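ok thread. moving the Pilard landing page off the animation plugin and onto plain CSS. notes as I go, mostly for me

the old plugin loaded 100 kb of script to fade in a headline. one headline. gone now

1/ keyframes live in one file. every name starts with plr- so they don't fight with the Arkideo theme, which has its own "fadeUp" and will happily overwrite yours. lost most of a morning to that

2/ delays go in a custom property. style="--d: 2" on the element, then calc(var(--d) * 80ms) in the stylesheet. change the 80 once and the whole page shifts. should of done this years ago

3/ animation-fill-mode: both. if you forget it the thing flashes at full opacity, then vanishes, then fades in. client calls it "the blink". client is right
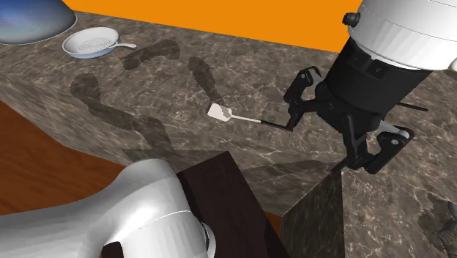 4/ the hero background is next and I keep changing my mind – slow color shift or just leave it flat. tried a gradient drifting over 16 seconds, looked fine on my monitor and awful on the old laptop, big visible bands. flat orange like that wall is probably the answer, one hex value and zero keyframes. the headline can do the moving. also dark veined marble behind body text is a no from me, somebody on the Naylor job wanted that and the contrast checker hated it

5/ only animate transform and opacity. I know, everybody says it. I still had a margin-top in there and scrolling on my phone was like pulling a sofa up the stairs

6/ prefers-reduced-motion. wrap ALL of it. Suqin Zheng tested the Floltdale site for me in July with the setting on and the menu still slid in from the side. two lines to fix, embarassing

7/ steps() is great for the little cursor blink. steps(2, jump-none), or it never gets to the last value and you sit there wondering why it's half gone

8/ will-change – took it off everything except the menu. I had it on 4 wrappers for no reason I can remember

still broken: Safari restarts the logo loop when you come back to the tab. if you've fixed that one pls reply, I've tried animation-play-state and a class toggle and neither did it

pushing to staging after lunch, going to look at the footer now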